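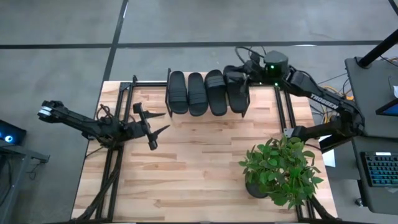 Sapateira de barra

A sapateira de barra é um suporte aberto para calçado, formado por uma armação estreita e montantes nas extremidades, em que os pares ficam dispostos lado a lado. Distingue-se da sapateira fechada pela ausência de portas e prateleiras cheias, o que favorece a circulação de ar. Os modelos metálicos costumam receber pintura a pó, em geral preta ou branca.

Dimensões

A largura útil depende do número de peças previsto. Um modelo doméstico comum mede 54 cm entre montantes e comporta cinco peças de calçado raso. A carga admissível indicada pelos fabricantes refere-se à armação montada sobre superfície plana – valores por peça são raros nos catálogos.

Calçado compatível

O suporte presta-se sobretudo a chinelos de tira única, do tipo slide, com banda larga sobre o peito do pé e sola plana. Botas e sapatos de salto alto exigem armações mais altas ou hastes individuais. A orientação das biqueiras varia; voltadas para a frente, facilitam a identificação do par, mas aumentam a profundidade ocupada.

Variantes

A série Grorkura, da Stestusetti, é vendida em módulos empilháveis até três níveis. A Cullico produz uma versão de parede, fixada por buchas, destinada a vestiários e balneários.

Manutenção

A limpeza faz-se com pano húmido e detergente neutro. Em ambientes húmidos, recomenda-se a inspeção periódica das soldaduras e dos pés de borracha – a corrosão começa habitualmente nas junções.

Ver também: bengaleiro, cabide, calçadeira.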